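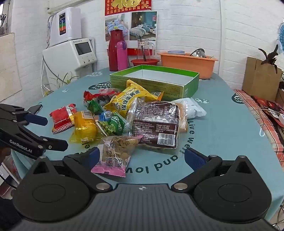 Page 72

4. Setting up the pantry cabinet

The Nenisine pantry cabinet is meant for dry goods and packaged snacks. Do not use it for fresh fruit, bread without a wrapper, or anything that has to be chilled. Put the cabinet together as shown in section 3 before you start.

4.1 Placing the cabinet

1. Choose a level spot away from the oven, the dishwasher and direct sun.
2. Leave a gap of 60 mm between the back panel and the wall.
3. Turn the front feet until the door stays where you leave it when half open.
4. Fix the wall strap to a stud with the long screw from bag C.

CAUTION: The cabinet can tip over if the strap is not fitted. Do not load any shelf until step 4 is done.

4.2 Fitting the shelves

1. Push four shelf pins into holes at the same height, two on each side.
2. Lower the shelf onto the pins with the raised lip facing the front.
3. Press down on each corner. The shelf should not rock.
4. Repeat for the other shelves.

Note: The Gelter wire basket takes the place of the lowest shelf. It hangs from its own rails and does not need pins. If you bought the basket separately, the rails are in the same carton, under the cardboard insert.

4.3 Airing out

New panels have a smell that can get into thin packaging. Wipe the inside with a damp cloth and mild soap, dry it, and leave the door open for 72 hours. Crackers and plain rice pick up the smell first, so keep those elsewhere until it is gone.

4.4 Loading

1. Sort everything on a table before you put it away. Check the dates and throw out any packet that is torn or swollen.
2. Put cans and jars on the bottom shelf.
3. Put bags and light boxes on the middle shelves, oldest at the front.
4. Stand small packets upright in the door rack. The door rack holds up to 700 g.
5. Close the door slowly. If it springs back, something is sticking out past the shelf lip.

CAUTION: Do not hang bags from the hinge arms. The arms bend and the door will no longer seal.

Note: Opened bags should be clipped or moved to a jar with a tight lid. Candex clips fit the rail inside the door. Other clips may rub against the seal.

4.5 Moisture tray

Slide the tray into the slot under the top panel with the holes facing down. Change the packet inside when the dot turns pink. Refill packets are sold under part name Nomura S. Keep them out of reach of children and pets.

If the dot turns pink within a few days, check the door seal for crumbs and see section 6, Door adjustment.

Text: Delphine Delacroix
Checked: Svyatoslav Tymoshchuk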